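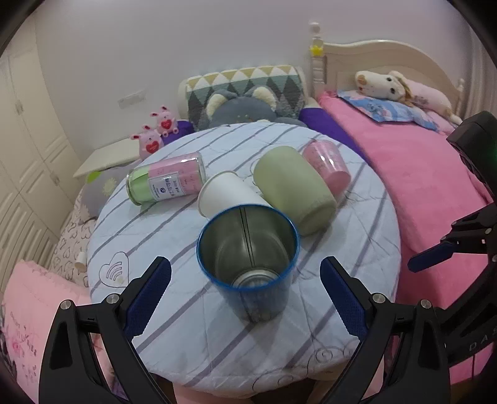 Chapter 7
Cylinders Around the House

Tip out a cupboard and see how many cylinders roll away from you! A tin, a paper cup, a mug, a jar: we use them every day and hardly ever stop to look at their shape. Stand a tin upright and its open mouth is a circle. Lay a jar on its side and you notice its length instead. A paper cup is a bit of a trickster, with one end wider than the other, so give it a push and it rolls in a curve (try it, it's great fun).

In this chapter you will measure containers, work out how much they hold, and pack them into boxes for the Braris Street food drive. You'll also meet the Karppinen puzzle, where 30 tins have to fit on 2 shelves.

Before you start
Collect a few round containers of your own and a tape measure marked in centimetres. Spread a cloth over the table so nothing rolls too far. Which ones have the same width at both ends? Which ones don't? Write your guesses in your workbook, then turn to page 162 for the recording chart.

Words to know: radius, diameter, base, capacity, litre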